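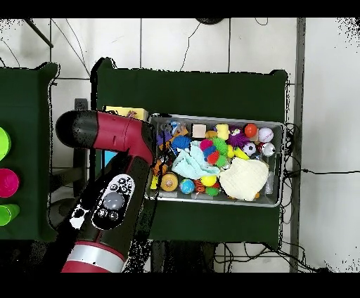
The arm at the toy tray, Dreltach room.

Joralport examples – quick FAQ

Read this before you message us. Updated in November, more or less.

What are we collecting?
Demonstrations. A person drives the arm, the arm moves stuff, we save the whole run. The model learns from the saved runs. No hand-coded moves.

How many so far?
87 kept, 13 thrown out. Mostly for bad syncing.

Why so much junk in one place?
On purpose. Balls, cloths, a bottle, plush things, all piled up. A tidy pile teaches it tidy piles, and the Villa kitchens are not tidy.

Are the cloths really needed?
Yes. Hardest part of the set. Pinch near an edge, lift slow, let it hang before you go sideways. If you grab a toy along with it, keep recording and tag it "double".
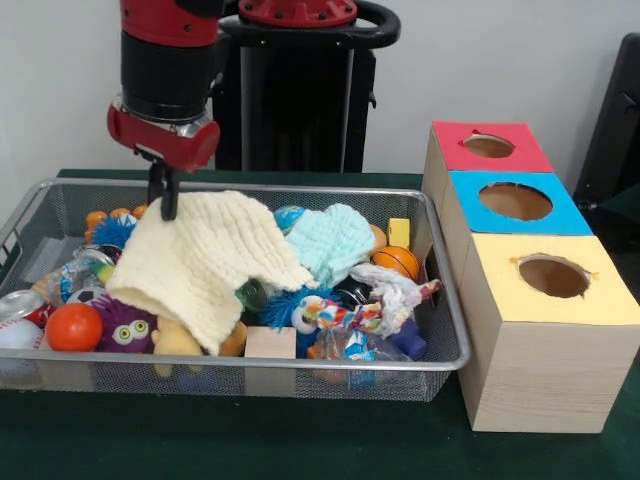
Do I restart after a drop?
No. Keep going, try again. Recoveries are worth having. Restart only if the item lands on the floor.

How long is one run?
Cap is 8 minutes. Most people need less. Stop early if your hands get tired – shaky driving shows up in the data.

Do I reshuffle between runs?
Every time. Mix by hand, dont line things up. Swap in 7 new items at the start of a session.

Who gets the data?
Us and the Brindmont team. Raw files stay here, they get the trimmed copys.

Can I delete my own run?
Mark it "bad" and say why in the notes. We clear them out in the evening.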